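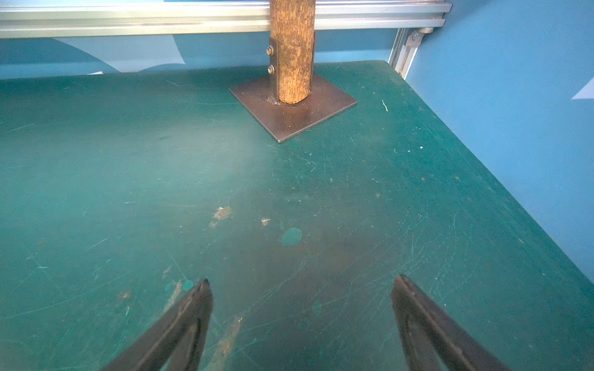 The gripper over the worn green table, with the wooden post on its steel plate behind.

Rent the Robot, Fine. But Sell Us the Table Too

By Liesl Pfister

Home Reviews Opinion Shop Floor Letters Subscribe

Search this site Enter keyword Go

Lotix wants small shops to rent a robot arm by the month. The package is called Flolodus. You get the arm, a two-finger gripper with a small camera at the wrist, a controller, and a person on the phone during business hours. You sign for 3 months at a time. If it doesn't suit you, they come and take it away.

I think this is a good offer, and I think it is missing the part that small shops need most.

I spent two days with a Flolodus setup at Sikora, a repair and light assembly shop in Metevham that took one on in February. Sikora has 16 people. Most of the work is short runs: a batch of brackets one day, a stack of returned fittings the next. Kidus Degefa runs the floor, and he was the one who talked the owner into the rental.

His reasons were simple. A used arm costs real money up front, and then you own it, along with whatever is wrong with it. A rental is a monthly bill. He can explain a monthly bill to anyone.

The arm did what the brochure said it would do. It picked and placed parts for most of the first day. It stopped twice. One stop was a part set down crooked, and the other was a setting that the Lotix support line walked us through over the phone. Ona Sepp, the operator on that shift, had the arm going again before her coffee got cold. She had no robot training before this one came in. I count that in favor of the product.

The trouble is everything under and around the arm.

Flolodus does not come with a work surface, a fixture kit, or a frame. The contract says the customer will provide "a suitable station." At Sikora the station has a painted green tabletop that is scratched and chipped all over. Toward the back there is a round wooden post on a square steel plate with some rust color on it, and a dark metal strip is bolted to the side of the post with two hex bolts. Behind it runs aluminum rail. It is the kind of thing a capable shop puts together out of what it has.

I don't say that to knock it. Degefa's crew built that post in an afternoon, and they use it to teach the arm where to reach and where not to. But it took them most of the first rental month to get the whole station to a point where they trusted it. They paid full rate for that month. They had an arm and nowhere good to put it.

Multiply that by every shop on the customer list. Each one is working out the same table, the same mounting points, the same spot to keep clear for the fingers. Lotix must have seen hundreds of these stations by now. It knows which ones work. It should be selling that knowledge, or at least handing out drawings.

I put this to Bogumił Kalinowski, who handles accounts for Lotix in the region. He said customers have very different work and a standard table would fit few of them. He also said the company is looking at it. I believe the first part more than the second. Shops do differ. They also all need a flat surface at a known height with holes in known places.

A table like that doesn't have to be pretty, and it doesn't have to stay new. Paint is going to get scratched where metal parts and metal tools are in use. What matters is that the mounting points don't shift and that a replacement top can be ordered when the old one is past it. Sell it for $1000, or fold it into the rental, and I expect most first-time customers would say yes.

Until then my advice to a small shop is to build the station before you sign. Ask Lotix for the reach dimensions, which they will send if you push. Get the table level and bolted down, put up your posts and stops, and only then start the clock on the rental. Degefa says he would do it in that order next time.

Sikora is keeping the arm for another term. The next job for it is a run of small fittings, starting Friday.

Comments (4)

Miłosz Kubiak
We had the same first month. Asked for a credit and got half of it back. Worth asking.

toolcrib_dan
Disagree on the standard table. We'd have cut it up the first week. Drawings yes, table no.

R. Haskell
Does the monthly price include replacement fingers? Couldn't find that in the article.

Liesl Pfister
R. Haskell: one set per term at Sikora. After that you buy them. Check your own contract.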